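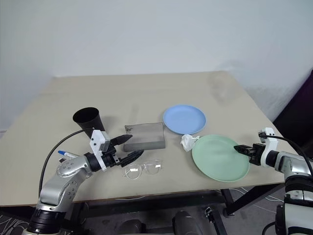 音楽ソフトと映像ソフトの手入れ　台所と作業机でできること

梅雨が明けて7月に入ると、わが家では棚の中身を少しずつ出して、レコードやカセット、ビデオテープに風を通す習慣があります。昔のシンセサイザー音楽が好きで、風景映像に電子音楽をのせた環境ビデオのようなものまで買い集めてきたせいで、気がつけば押し入れの上段はすっかりテープの住みかになってしまいました。家族には衣類より待遇がいいと言われていますが、まあ、そのとおりかもしれません。

専門の道具をそろえなくても、家にあるもので済むことはずいぶんあります。長年あれこれやってみて、今も続けているものを書いておきますね。やってみて失敗した話も混ざりますので、どうぞお茶でも飲みながら、必要なところだけ拾って読んでください。

はじめる前に

まず手を洗って、よく乾かします。ハンドクリームは作業が終わるまで我慢です。冬場はつらいのですが、盤面についたクリームの指紋というのは本当にしつこくて、私は一度、大事にしていたピクチャー盤の端にくっきり親指の跡をつけてしまい、取るのに半日かかりました。

机の上は固く絞った布巾で拭いて、そのあと乾拭きをしておきます。新聞紙を敷く方もいらっしゃいますが、インクが白いジャケットに移ることがあるので、うちでは洗いざらしのシーツを切ったものを広げています。毛羽の出るタオルは向きません。飲み物は別の台に置いてください。これは自分に言い聞かせるつもりで書いています。

明かりは手元を斜めから照らせるものがあると便利です。真上の蛍光灯だけだと、細かい埃や薄い曇りがなかなか見えないんですよね。懐中電灯を本に立てかけるだけでも、ずいぶん違います。

レコードの埃と指紋

普段の埃は、再生の前に柔らかいブラシで溝に沿ってなでるだけで十分です。力を入れず、ブラシの重さだけで回していく感じ。最後に外側へすっと逃がします。慣れないうちは埃を一列に集めただけで終わってしまいますが、これは何度かやるうちに手が覚えます。

指紋や、中古で買った盤の古い汚れは、水で洗います。私が使っているのは薬局で買える精製水200ミリリットルに、台所用の中性洗剤をつまようじの先にちょんとつけた程度、それだけです。香りの強い洗剤や、手肌保護の成分が入ったものは避けています。

やり方はこうです。

レーベル面に、ひとまわり大きく切ったラップをかぶせ、手のひらで軽く押さえておく。

洗剤液を含ませた柔らかい化粧用のコットンか、眼鏡拭きのような布で、溝に沿って円を描くように拭く。

精製水だけを含ませた別の布で、同じように何度か拭いて洗剤を残さないようにする。

乾いた布で水気を吸い取り、食器の水切りに立てて、完全に乾くまで待つ。

この「完全に乾くまで」がなかなか待てないのです。私も若いころは早く聴きたくて、まだ湿っている盤を内袋に戻し、紙が貼りついて泣いたことがあります。夜に洗ったら、針を落とすのは翌朝のお楽しみにしましょう。ドライヤーは絶対に使わないでくださいね。反ってしまいます。

それから、古いSP盤をお持ちの方。素材が違うものが多く、アルコールが触れると表面が溶けて取り返しがつかなくなることがあります。市販のレコードクリーナーも、成分を確かめるまでは使わないほうが安心です。

内袋とジャケット

黄ばんだ紙の内袋は、洗った盤を戻すにはちょっともったいないので、静電気の起きにくい新しい袋に替えます。でも古い袋は捨てません。広告や曲目が刷ってあることがあって、それがまた楽しいのです。たたまずにジャケットの裏側へ添えて、外袋に一緒に入れてあります。

ジャケットの底が抜けかけているものは、透明テープで留めたくなりますが、ぐっとこらえてください。何年かすると糊が茶色くにじんで、はがれたあとも跡が残ります。私は木工用の接着剤ではなく、でんぷん糊を薄くのばし、細く切った和紙を内側から当てています。貼ったらワックスペーパーを挟んで、重い本をのせてひと晩。厚い料理の本がこういうときに役立ちます。

値札シールは、ドライヤーの弱い風を少し離して当て、端がゆるんできたらゆっくり、寝かせるようにはがします。盤は必ず先に抜いておくこと。ビニールコーティングのあるジャケットならこれでたいていきれいに取れますが、ざらっとした紙のジャケットは表面ごと持っていかれやすいので、私は値札も歴史のうちと思って残すことにしています。

Lempi Vuorinenの古い盤を中古屋さんで見つけたときは、表に値札が重なって貼ってありました。上からはがしていったら、だんだん値段が下がっていくのです。人気が出ていった道筋を逆さにたどっているようで、いちばん下のシールだけはそのままにしてあります。

カセットテープ

カセットは小さくて丈夫そうに見えるので、つい扱いが雑になりますが、困りごとの中身はだいたい決まっています。

テープがたるんでいたら、六角形の鉛筆をリールの穴に差し込んで、そっと巻き取ります。昔は誰でもやっていましたね。鉛筆は芯を出していないものを使ってください。粉が中に入るのはよくありません。

しばらく聴いていなかったテープは、いきなり再生せず、最後まで早送りして、それから頭まで巻き戻します。巻きがそろって、音の揺れが落ち着くことがあります。古い機械で早送りの音が重く苦しそうなときは、途中で止めて様子を見ましょう。無理をすると切れます。

ケースを開けたとき、テープを押さえる小さなフェルトが外れてころんと出てくることがあります。これがないと高い音がこもって、まるで毛布の向こうで鳴っているようになります。聴かなくなった安いテープから部品をもらって付け替えるのがいちばん手軽です。殻がねじ留めなら開けるのも簡単。開けるときは、平らに置いたまま上の半分だけを持ち上げてください。ひっくり返すと中の小さなローラーや薄いシートがばらばらに出てきて、どこに何があったのかわからなくなります。私はスマートフォンで写真を撮ってから触るようにしています。

切れたテープは専用のつなぎ用テープで継ぎます。文房具のテープは糊がはみ出して、隣の層やデッキのヘッドを汚すので使いません。つなぐところは斜めに切ると、音の途切れがあまり気にならなくなります。

ビデオテープ

風景の映像に音楽だけがついた、せりふのないビデオがあるでしょう。雲が早回しで流れたり、海がゆっくり暮れていったりするような。ああいうものは、DVDにも配信にもならないまま終わったものが多くて、テープそのものを大事にするしかありません。うちではMontserrat Tovarの音楽が入った一本が、まさにそれです。

ビデオで何より怖いのはカビです。窓のところから巻いてあるテープの側面をのぞいて、白い粉をふいたような筋や、綿のような点があったら、デッキに入れてはいけません。一本入れただけでデッキの中に移って、次に入れたテープまで汚してしまいます。疑わしいものは密閉できる袋に入れ、ほかのテープから離しておきます。自分で分解して拭く方もいらっしゃるようですが、私は大事なものほど専門の業者さんにお願いしています。胞子を吸い込むのも体によくないですし。

しまうときは、どちらか片側に最後まで巻いた状態にします。途中で止めたまま立てておくと、巻きが波打ってくることがあるのです。ケースに入れて、本のように立てて、重いほうのリールが下に来るように。寝かせて積み重ねるのはあまりよくありません。

置き場所は、スピーカーの上や裏を避けてください。大きな磁石が入っていますから。冷蔵庫に貼る磁石も、テープのそばには置かないようにしています。

録画を消したくないテープは、背の爪を折っておきます。折ったことを忘れて上に録りたくなったら、穴をテープでふさげば録れてしまいますので、本当に大切なものはラベルにも「消さない」と書いておくとよいでしょう。家族のいるお宅では、これがいちばん効きます。

デッキの掃除

カセットデッキは、音がこもってきたと思ったらヘッドを拭きます。無水エタノールを綿棒に少しだけ含ませて、ヘッドの金属の面をやさしく、横に動かします。茶色い汚れが綿棒につかなくなるまで綿棒を替えながら続け、最後に乾いた綿棒で仕上げて、しばらく蓋を開けておきます。電源は切って、コンセントも抜いておいてください。

ゴムのローラーは、アルコールで傷むものがあるので、私は水で湿らせて固く絞った綿棒を使います。指でローラーを少しずつ回しながら拭いていくと、黒光りしていたゴムがだんだん落ち着いた艶に戻ってきて、これがなんとも気持ちのいい作業です。

ビデオデッキの中は、素人の綿棒は禁物です。回転するヘッドがとても繊細で、縦に動かしただけで欠けることもあるそうです。市販の乾式クリーニングテープを、説明書にある時間だけかけるのが無難です。きれいになるまで何度も、と欲張ると、かえってヘッドが減ります。

CDとレーザーディスク

CDは中心から外へ、まっすぐ放射状に拭きます。レコードの癖でくるくる回したくなりますが、円に沿った傷は読み取りに響きやすいのです。眼鏡用の布で乾拭き、それで取れなければ少し水で湿らせて。印刷のある側のほうが実は傷に弱いので、置くときはどちらの面も机につけず、ケースに戻す癖をつけましょう。

ケースの中心の爪が折れて、盤がからから鳴っているもの。これは空のケースを買っておいて、トレイだけ入れ替えます。手前をそっと押し上げるように外すと、裏の紙を破らずに済みます。冊子が抜けにくいときは無理に引っぱらず、蓋を少しだけ反らせて逃がしてやるとすっと出てきます。

外国の通信販売で買ったNericoというシリーズのCDは、盤とケースの間に薄いスポンジが挟まっていました。こういうスポンジは古くなると溶けてべたつき、盤に貼りつくことがあります。お手元に昔の組物や限定盤があったら、一度開けて確かめてみてください。もしスポンジがまだしっかりしていたら、今のうちに外して別にしておくのがおすすめです。

レーザーディスクは、12インチのLPと同じ大きさなのに、ずっしり重いですね。横に積むと下のものが反るので、必ず立てて、傾かないくらいに詰めて並べます。ぎゅうぎゅうに詰めるとジャケットが擦れますから、指が一本すっと入るくらいの余裕を。反ってしまったものを日に当てて直そうとするのは、おやめください。私の友人がそれをやって、もっと大きく反らせました。

棚と湿気

棚は外に面した壁から少し離し、床にもじかに置かないようにします。すのこを一枚かませるだけで、空気の通りがずいぶんよくなります。直射日光はもちろんですが、蛍光灯が長く当たる場所でも背の赤い文字から先に薄くなっていくので、うちは布のカーテンを吊っています。

乾燥剤は、海苔やおせんべいについてくるものを使いたくなりますが、湿気を吸いきってしまったものは入れておいても仕方がありません。色の変わるタイプのシリカゲルなら、替えどきがひと目でわかります。加熱して繰り返し使えると書いてあるものなら、弱火のフライパンで空炒りすると色が戻ります。料理に使うものとは別の、古いフライパンでどうぞ。袋入りのものは袋から出して、焦がさないように木べらでゆっくり混ぜます。

除湿剤の、水がたまるタイプは、テープや盤の棚には置かないことにしました。以前、上の段に置いていたものを肘で倒してしまい、Ochoaの紙ジャケットが見るも無残なことに。あれは普通の水とは違って、いつまでも乾かないのです。

晴れて空気の乾いた日は、扉を開けて風を通してやりましょう。午前10時を過ぎて、朝の湿り気が抜けてからがよいようです。夕方には閉めます。

ラベルと控え

テープのラベルは、鉛筆か顔料インクのペンで書きます。水性のサインペンで書いたものは、もう何が録ってあるのかわからなくなっているものがあって、我ながらがっかりします。古いラベルがはがれかけていたら、でんぷん糊をほんの少し。厚く貼り重ねると、デッキの中で引っかかるので気をつけてください。

買ったものはノートに控えておくと、二度買いが減ります。題名、演奏者、レーベル、番号、買った店。番号まで書くのは面倒なようですが、同じアルバムでも盤によって曲の長さや混ぜ方が違うことがあるので、好きな人ほど助かるはずです。私のノートには「Murkow 3404　帯なし、B面の終わりに針飛び」などと書いてあって、お店で迷ったときに読み返しています。Eliseo Cervantesのサウンドトラックのように、映画で使われた版とレコードの版で中身がまるで違うものは、その違いも書き添えておくと、あとで聴き比べるのが楽しくなりますよ。

デジタルに移すとき

テープから移すなら、いちばん状態のいい再生機で、できれば一度の再生で済ませるつもりで支度をします。ヘッドを掃除し、別のテープで音の大きさを合わせておき、それから本番のテープを入れます。録音の音量は控えめに。小さすぎる音はあとから上げられますが、割れた音は戻せません。

雑音を取るソフトはとても便利で、つい全部きれいにしたくなります。でも電子音楽の場合、曲の中の風のようなざわめきまで雑音と間違えて消してしまうことがあるのです。私は手を加えていないものを必ずひとつ残して、聴くためのものは別に作ることにしています。環境ビデオも同じで、色を直したものと、録ったままのものと、両方。

保存したデータは、パソコンの中だけに置かず、外付けのディスクにも入れて、年に一度はちゃんと開くか確かめます。ファイルの名前は、ノートの番号とそろえておくと探しやすいです。

そして、移し終わったテープもどうか捨てないでください。再生機がよくなって、前よりいい音で取り直せることもありますし、箱を開けたときのあのプラスチックと紙の匂いは、データには入りません。

ちょっとした補足

・レコードの針先は、後ろから前へ、専用の小さなブラシで。指では触らないでください。

・静電気がひどい冬は、部屋に加湿器をかけるか、濡れタオルを一枚干しておくだけで、埃のつき方が変わります。

・外袋の口は上向きより横向きのほうが、取り出しは少し面倒ですが埃が入りません。

・引っ越しのときは小さい箱に立てて詰め、隙間は丸めた紙で埋めます。大きな箱に詰めると、持ち上がりません。

・ポスターのおまけは折り目を伸ばそうとせず、折ったまま薄紙に挟んでおくのが安全です。広げて飾る場合は、画びょうではなく額に入れてください。

・輪ゴムでまとめるのはやめましょう。溶けて貼りつくと、紙もプラスチックも傷めます。木綿のひもか、紙の帯で。

次は、カビの出た解説書の乾かし方を書くつもりでいます。今ちょうど、ワックスペーパーに挟んだ一冊が本の下に入っているところです。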